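**Flavcombe Toy Lending Room adds a play kitchen shelf**

19 Jun 2019

Families who drop by the Toy Lending Room on Melby Street will find something new next to the puzzles this summer. After a good many months of asking, sorting and washing, the room has opened a play kitchen shelf, and from the sound of things on opening morning it is going to be very well loved indeed.

The idea goes back to last December, when the room put out a little box and invited borrowers to drop in a note saying what they would most like to take home. Train track did well, as it always does, and so did dress-up clothes, but note after note came back asking for things to cook with. Some were written by parents and some were plainly written by children (one said only SOUP, in green crayon, and it has been pinned up by the desk ever since).

Zudholm, the kitchen supply store out past the bridge, heard about the box and gave $300 toward the shelf, and a bake sale in the old grain hall brought in the rest, for a total of about $500. The hall has stood at the end of Melby Street since 1848 and has seen plenty of bake sales in its time, though perhaps not many with so much lemon cake.

Most of the money went to pans and bowls. The room decided early on to buy stainless steel pans of the everyday kind, with a good long handle, and to pair them with toy food. Children who have tried both seem to like the weight of a proper pan, and a pan like that can be scrubbed at the end of the week without any worry. White bowls go out along with them, for serving up whatever has been made, and a great deal gets made.

Then there are the vegetables, the part everybody wants to talk about. The garden basket has an ear of corn, a red chili pepper, an orange carrot and a fat purple eggplant, and it was the eggplant that got carried around the room all morning on opening day, tucked under one arm after another. Several small cooks had never met one before and were happy to be told that yes, people do eat them, and that you can fry them in slices with a little oil and salt. At least one family went home by way of the produce stand to see the real thing — a nice result for a shelf that had only been open an hour or two.

Nikolovski, the bakery on the corner, sent over trays of rolls for the opening, and has promised a stack of old paper order pads so that children can play restaurant and write down what the table is having. The pads will be kept in the drawer under the shelf and are free to take.

Kitchen sets can be borrowed for 2 weeks at a time on an ordinary family card, and they go out in a cloth bag with a tag listing what is inside. Please give the pan and bowls a wash before they come back, and have a look under the couch for the carrot. Cards are free to anyone living in Flavcombe, and you can sign up at the desk while the children play. The room opens at ten in the morning and closes at four, with the story corner running as usual after lunch.

There is still space on the lower shelf, and the room would be very glad of clean wooden spoons, small colanders and dish towels, if you happen to have some at the back of a drawer. Knives and glass, please, stay at home.

Pan, bowls and vegetables:
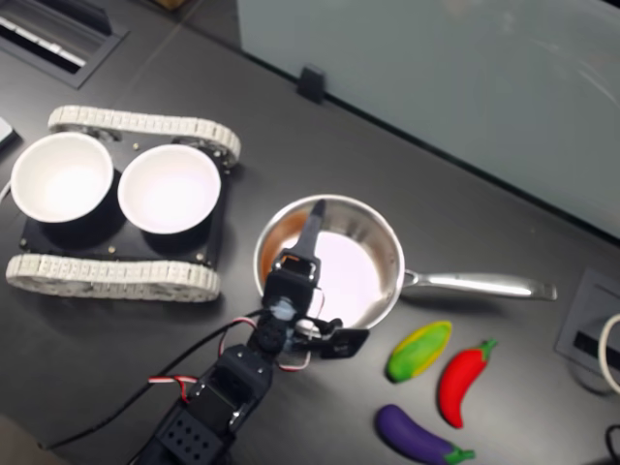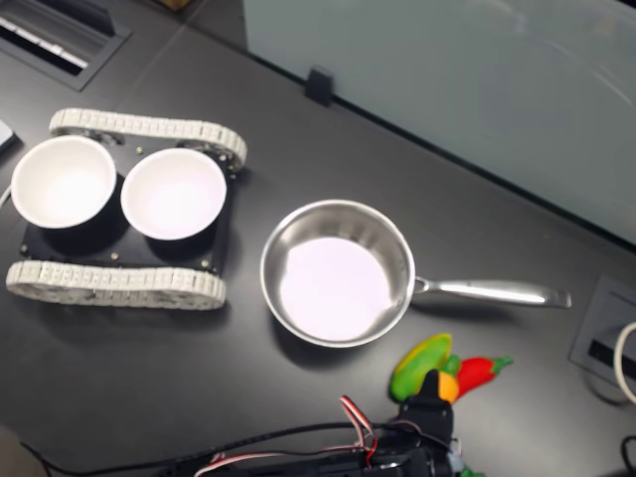

Eggplant, carrot and chili pepper up close: 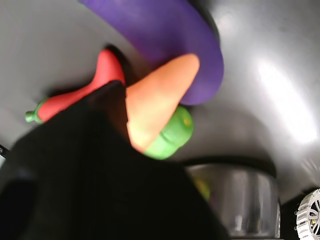
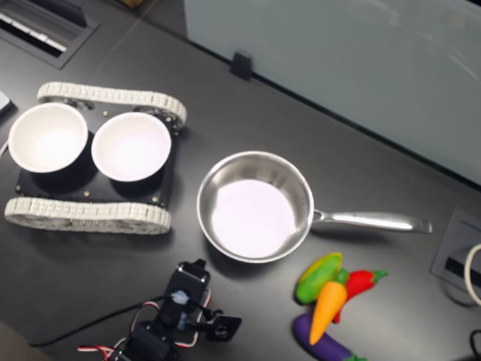 One grandmother at the opening wondered whether there might be an onion and a potato later on, as she could not see how anybody was meant to start a decent soup with "nothing but a chili pepper and good intentions." Her request has gone into the box with the others, and the next round of notes will be read at the end of the summer.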